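Where Does the Rain Go? My Semester Project on Pavement and Puddles

3 min read

So I picked stormwater for my urban studies project mostly because I got soaked on the way to the first class. I'm really glad I did, though - once you start thinking about where rain ends up, you can't walk anywhere without staring at your feet!

My question was pretty simple. Do people who work around big paved plazas know where the water goes when it rains? I put together a short survey (4 questions, nothing scary) and got 113 answers back, which was way more than I hoped for. Only 36 people said they had ever thought about it. Most of the rest guessed "the river, I guess?"

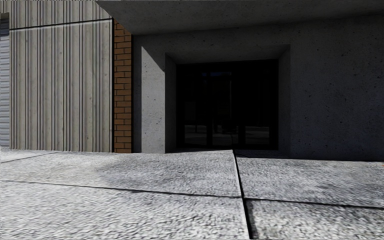

Paving, concrete and ribbed cladding by a building entrance.

Hard ground sheds water fast, and if the drains can't keep up you get ponding, slippery steps and wet basements. I read a bunch on permeable paving and rain gardens, and then I called a small landscaping firm named Zurnetti to ask what a fix costs. They told me a starter rain garden would run $2,000, plants included, which sounded like a lot until I heard what the Eltalora apartments paid to dry out one storage room in January.

My teacher wanted a "limitations" part, so okay: my survey was online, I shared it with people I kind of know, and question three was worded badly. I'd fix that first. I'd also want to talk to whoever cleans the drains.

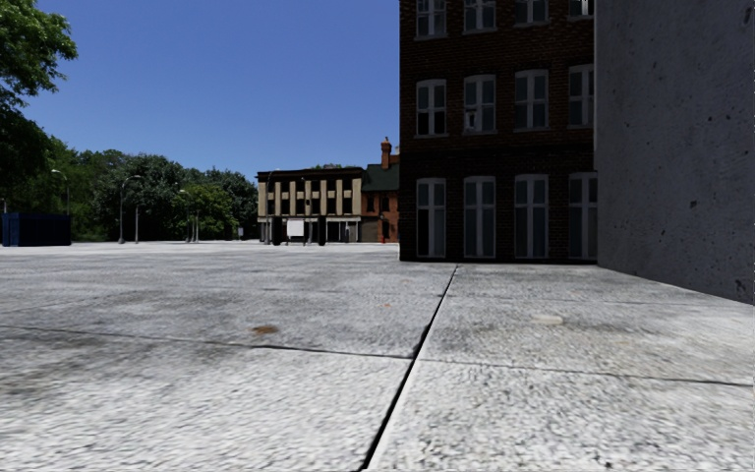 Jacqueline Caron read my draft and said I should have asked about winter too, with salt and meltwater going down the same drains as the rain. She's right, and that's going in the next version.

14 shares | 3 comments

Tomić: Which question was the bad one? I think I answered it wrong lol

Mags: We put in a rain garden two years ago and the mud by our back door is so much better. Good luck with the grade!

pdl_88: Would love to see the full survey if you can post it.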